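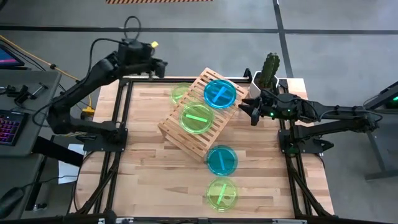 Slatted wooden crate with green and blue dishes.

Wedding toasts for people who hate giving them
Notes for Prosden evening talk, 14 Nov 2018. Nhung Khúc

START. Wait for the door to close. Water. Phone off.

Say hi. Name, wedding planner, seven years, now mostly do the talking-people-through-it side. Thank Yu-na for having me. Ask for hands - who has a toast coming up? Who has one coming up and hasn't started? (same hands, usually)

Tell the September story first, before any advice. Lakeside wedding, best man is the groom's cousin, very nice guy, eleven minutes long. Fish going cold. He got to college by minute six. The groom's mother started stacking bread plates. Pause there. Then: the text was fine, each story was good, there were just too many of them.

Promise for tonight: go home with a first line and a last line. Middle can wait.

LENGTH

300 words. Write it on the board, big. Read out loud at a normal pace that's a little over 2 minutes, and you will get laughs and lose your place so call it three. People always push back on this. Let them. Then read out the sample one from the handout with a timer running, it feels longer than they expect.

If more than one person is speaking, tell each of them the number seperately. Don't trust "keep it short." Short to an uncle is a different thing.

Valeriano Garrido's line from when we worked together at Wono: cut the story you'd have to explain. Use it, credit him. If the table needs to know who Big Steve is before the joke works, the joke goes.

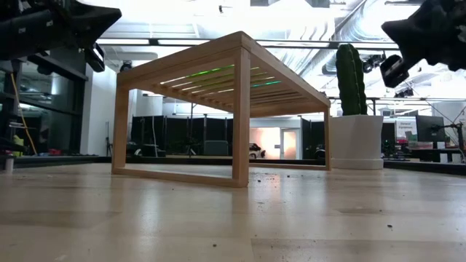 FIRST LINE

Say who you are. Plain. "I'm Tâm, I've been Linh's roommate since freshman year." Half the room does not know you. The other side of the family has been wondering all through the salad.

Not to open with: dictionary definition of marriage. "For those of you who don't know me" (fine but everyone does it, skip straight to the name). Anything about how nervous you are. Anything about the open bar.

Exercise, five minutes, in pairs. Write your first line, read it to the person next to you. They're allowed to say only "clear" or "not clear." Walk around. Don't fix anybody's yet.

Note to self, last time this ran to twelve mins because I got chatting at the back table. Watch the clock.

THE MIDDLE

One story. Must have the couple in it, both of them, or one of them and then the change in them after the other one showed up. Tâm Phan's toast is the best I have on this - she told the one about her brother calling to ask how long you boil an egg, he'd never cooked for anyone before. That was the whole story. Check she's still ok with me using it!! (she said yes in spring, ask again)

Exes - no. Previous weddings - no. Money, no. Anything that happened in Las Vegas, run it past the couple. Inside jokes, one, if you can say it fast.

Say something directly to the new spouse. People forget this constantly. Whole toast to the bride and then the husband's name comes up once at the end. One sentence to him, look at him when you say it.

Crying: fine. Stop, breathe, drink, carry on. Nobody minds. Put a gap in your notes right before the bit you know is going to get you.
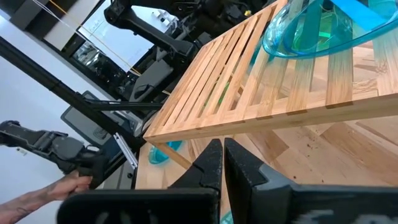 Which brings me to paper. Cards or paper, big type, double spaced, one side only. Phones lock, phones ring, phones light your chin up green in every photo. If you must use the phone, turn off auto-lock before dinner and put it on airplane mode.

Number the cards. I dropped mine at my own sister's wedding, went from card one to card four, thanked everyone for coming and then started the story. Leave time for the laugh here.

Two copies. One in your pocket, one with the planner or somebody sober.

MICROPHONE

Bring the demo mic from the Stisteo bag, check batteries before not during. Hold it at your chin, closer than feels right. Don't tap it. Don't ask if it's on. If it isn't, people will shout.

Glass goes in the other hand so where do the cards go - exactly. Get somebody up to try it. Put the glass down on the table till the last line. Make the volunteer do it twice, it's funnier the second time and they remember it.

Elango Unnithan was DJing the reception at Lò that I mention on the handout, he says hand signals beat whispering. Agree one with whoever runs the sound. Thumb up = louder.

LAST LINE

It has one job, to get glasses up. "Please raise your glasses to Linh and Marcus." Names, both, the right way round if they care about that. Then stop. Don't add anything after. So many good toasts get an extra minute stapled on after everyone's already drank.

Quotes from songs or poems - ok if you'd say it in normal life. Ask them to read it out in a flat voice. Still good? Keep.

Second exercise if there's time. Write the last line. Stand up, say it, sit down. Whole room raises a pretend glass. Goes fast, gets loud, do it even if we're behind.

QUESTIONS, likely ones so I don't freeze

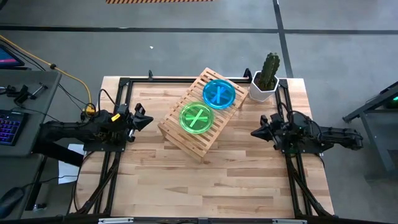 What if the couple asks two people to share one toast?
Split it by section and don't trade lines. One person does the hello and the story, the other does the part to the new spouse and raises the glass. Same total length as a solo toast, and practice the handover of the mic at least once.

When to practice: out loud, standing, to a person, a week before. Again the morning of. In the shower doesnt count.

Can you have a drink first? One.

Handouts are in the blue folder, sign-up sheet for the one-on-ones by the coats. Stack chairs after, Yu-na needs the room locked by nine.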